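Gorholm "no-iron" tablecloths: has anyone had one stay flat?
Home & Linen > Table and kitchen

pellmell_jo
Posted 7:42 pm

I'm after a large black cloth for a long table and keep being pointed at the Gorholm one, sold as "crease-release polycotton". It's 34 quid, and the page claims it "falls smooth from the packet". I've heard that before about shirts, curtains and a duvet cover that came out of the machine looking like a walnut. Has anybody owned one for longer than a week?

Isauro Cervantes
Posted 8:05 pm

Owned two. The first was fine. The second, bought a year later under the same name, is thinner and creases if you look at it. I wrote to the shop and got a reply telling me to wash at 60 and hang it damp. Did that. It shrank along the short side and still creased.

"Crease-release" doesn't mean anything, by the way. Look for the fabric weight. If they won't print it, I assume it's low.

tansy_and_rue
Posted 8:31 pm

I disagree with Isauro, at least partly. Mine has been through the wash more times than I can remember and it's perfectly decent. You do have to take it out the moment the cycle ends, and never fold it. I roll mine round a cardboard tube. People who fold things into a tight square and then moan about lines want their heads looking at.

Isauro Cervantes
Posted 8:40 pm

So it's no-iron as long as you own a tube, stand by the machine and have somewhere to keep a rolled-up cloth the length of a sofa. I'd sooner iron.

Izzati Chong
Posted 9:12 pm

I'd be wary of all the reviews too. The listing has 1,070 of them and the ones I read were mostly written the day it arrived. "Lovely colour, quick delivery." Fine, but what's it like in May when you bought it at Christmas?

My experience with black cloths, whatever the label says, is that they look flat in the shop's picture and nowhere else.
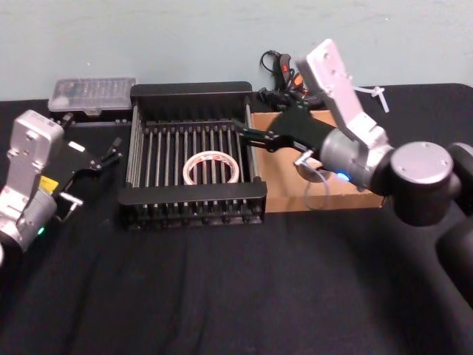 Polyester holds its shape better but feels like a school stage curtain, and it slides. Pure cotton hangs nicely and needs a hot iron with plenty of steam. The mixes are sold as the best of both and I've yet to meet one that was. If I were spending the money again I'd buy plain heavy cotton by the metre and hem it myself.

pellmell_jo
Posted 9:26 pm

I can't sew a straight line, so hemming's out. What about the Plultberg one? It costs more, but they do at least give a weight.

tansy_and_rue
Posted 9:33 pm

Plultberg's is good cloth but the black goes brownish. Cold wash, inside out, and keep it off a sunny line.

Izzati Chong
Posted 9:50 pm

Hemming tape, Jo. Iron it on. Whether it survives many washes is another matter, and I wouldn't believe the packet on that either.

pellmell_jo
Posted 10:14 pm

Right, I've asked Plultberg for a sample square. I'll scrunch it in my fist, leave it under a pile of books overnight and see. If it's bad I'll get the cotton and the tape.

Isauro Cervantes
Posted 10:20 pm

Wash the sample first. They all behave before the first wash.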